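November, the desk cabinet

6:40 a.m.

Woke up with a plan, always a bad sign. The plan is to sort out the white cabinet. I have had this plan before, in other months, and what came of it each time was coffee and a long look at the bottom drawer.

For the record (mine, as no one else reads this), the cabinet came from Tesidance out on the Otville road and cost me 67 dollars in the sale. It was called the Otholm. The one next to it was called the Dahlgren and had a lock, and I stood there feeling superior to people who need locks. I now think a lock would have been a kindness. If I had lost the key early on, the drawers would have stayed empty, and I would be writing about something else this morning.

Rain. Dark. Heating making its marble noise. I ate toast over the sink and wrote the word DRAWERS on the back of my hand, so there's no getting out of it.

8:15 a.m.

Cleared the table first. Then put the old sheet over it, the pale one that went thin in the middle and was demoted from bed duty. I smoothed it out and it unsmoothed itself. I own an iron. The iron is on the shelf over the coats with the vacuum bags and the good umbrella, and I was not going to start a second project before finishing the first, which is how the hallway got the way it is.

Lifted the cabinet up onto the sheet with everything still in it. Stupid. I knew it was stupid while I was doing it, and I carried on in the interests of momentum. Something slid from one side to the other at the halfway point with a sound like a dropped harmonica. (It was a harmonica. See below.)

The top drawer has been sticking since spring. You had to pull, wait, lift a little, and then pull again as if you'd changed your mind. I'd gotten so used to this that I did it to the kitchen drawers too, and the drawers at the dentist's office, when I was told to help myself to a toothbrush.

9:00 a.m.

Contents of the top drawer, tipped out on the floor on a newspaper, in no order, since they were in no order in there either:

Tape, four kinds, none of them the kind you want
The harmonica, key of G, a gift I gave myself
Takeout menus, including one from a place that is now a bank
A stapler and, separately, staples for a different stapler
Warranty for the toaster before this toaster
A library card from the Otville branch with a picture of me looking arrested
Rubber bands that have become one rubber band
A receipt for 377 dollars from the garage, which I had hidden from myself, successfully
Soy sauce

The soy sauce was in packets and one of them had given up. I'd like to say that explains the sticking. It explained some of it. The rest was a menu that had worked its way over the back of the drawer and folded itself into a little paper accordion behind everything, so that each time I closed the drawer I was squeezing it and each time I opened it I was, I suppose, letting it breathe.

Pulled that out. Wiped down the inside with warm water and dish soap, then again without the soap, then went along the runners with a cotton swab like someone restoring a fresco. The swab came out a color I'm choosing not to write down.

Made the mistake of reading the menus. It's hard to throw away a menu at nine in the morning when you've only had toast. Threw them away. Took one back out. Threw it away again at 9:20, when I remembered it was the bank.

10:30 a.m.

I can report that a clean drawer is a strange thing to own. I kept going back in to look at it. I made a second coffee and came back to look at it with the coffee. Shallow little thing when there's nothing in it. I had thought of it as deep. Given what came out, I had thought of it as more or less a well.

It all looks so reasonable up on the sheet, too. White panels, white handles, that slightly rounded edge along the top that sold me on it in the store. I remember running my thumb along that edge and thinking it was a quality touch. I had no questions about the runners. People who know about furniture ask about the runners.

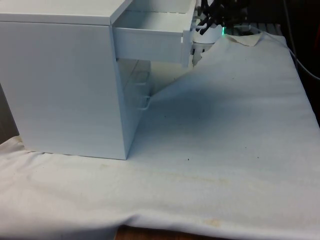

11:15 a.m., the lower drawers

Left them closed a good while. The loop handles on those two have a very patient look, and I had the top one going so nicely that it seemed rude to move on.

Eventually moved on. The one right under it turned out to be the paper drawer, and paper is the worst thing to sort because every piece of it wants to be read. Bills (paid, mostly). A letter from Tesidance saying I had 202 loyalty points, with a deadline on them so far in the past that I felt a pang for the points. Instructions for the cabinet itself, in several languages and one drawing of a man being sad with a hammer. I had built the thing without these. I know that because the bag was still stapled shut, and in the bag were two small white plastic pieces I have never seen before in my life.

Spent twenty minutes with the drawings trying to find out where the two pieces go. Page six shows them. Page six shows a great many things. My best reading is that they are stoppers, and their job is to keep a drawer from coming all the way out and landing on your foot. That would have been useful in June.

I put them in the top drawer, partly for safekeeping and partly to see what they looked like in there. Then I took them out again. The whole idea of the morning was that the top drawer would be for things I use, and I can't claim I use them.

They're on the windowsill. They'll be on the windowsill in March.

12:50 p.m.

Lunch, standing up. Soup. Found a use for one soy sauce packet, which I'm counting as inventory management.

Bottom drawer. Cables. I have nothing to say about cables that hasn't been said by everyone with a bottom drawer. I'll only note that I own three chargers for a phone I don't have, and that I put one of them back. Just one! In case the phone returns, I guess, and apologizes.

Under the cables, a layer of history: some foreign coins, a candle shaped like the number five, an unopened packet of marigold seeds that told me to sow in early spring without saying which one. A tiny screwdriver I've bought at least twice more because I couldn't find it. I now have the full set of the same screwdriver.

And the tape measure. I've been measuring things with a piece of string and a sheet of printer paper since about Easter. I hung the bathroom mirror that way. The mirror is fine as long as you're happy to see the upper part of your head.

2:30 p.m.

Rules. I wrote them on a card, to be taped inside the cabinet with one of the four kinds of tape.

Top drawer: pens that write, scissors, stamps, the one good tape when I've bought it.
Middle: paper that somebody might ask me for.
Bottom: cables belonging to something in the house.
Condiments live in the kitchen.

I had a fifth rule about emptying the whole thing twice a year, and I crossed it out, because I know who would have to do it.

Tested the pens. I drew a small loop with each one on the back of the Tesidance envelope. The dead ones all had nice caps. The ones that work are from the hotel, the garage and the bank that used to be a restaurant, so at least I got something out of that place in both its lives.

Then I couldn't put them in right away. I stood there with a fistful of pens over the clean drawer and felt like someone about to walk across a lawn with snow on it. Had a biscuit. Put them in. They rolled straight to the back, every one, and I realized the table slopes. It has presumably always sloped. So I took the tape measure, my new old tape measure, and found out by how much, and I'm not going to do anything about it.

4:10 p.m.

Getting dark already. Rain has stopped pretending it might stop.

Lowered the cabinet back down beside the desk, lighter this time, and with the drawers taped shut for the trip like a person with some foresight. The tape left a mark on the front of the middle one. It came off with the warm water and then with my sleeve. The sheet went in the laundry basket looking more wrinkled than it had all day.

Two bags of trash and one of paper. One shoebox labeled NOT SURE, which I've put on the shelf over the coats, next to the iron. I'm aware of what that is. That's a fourth drawer.

The garage receipt I kept. It turns out the brakes are under some kind of guarantee until the new year, so it may be the only thing in the entire cabinet worth money, and I had it filed under soy sauce.

9:30 p.m.

Opened the top one before bed, for no reason, just to feel it slide. No pull, wait, lift. It went so easily that I nearly had it out on the rug, and I thought about the stoppers on the windowsill, and then I thought about page six, and then I closed it.

Played the harmonica for a minute. The neighbor's radio went up.

Still need: good tape, stamps, a bulb for the hall. Soup is finished. Wrote the list on my other hand.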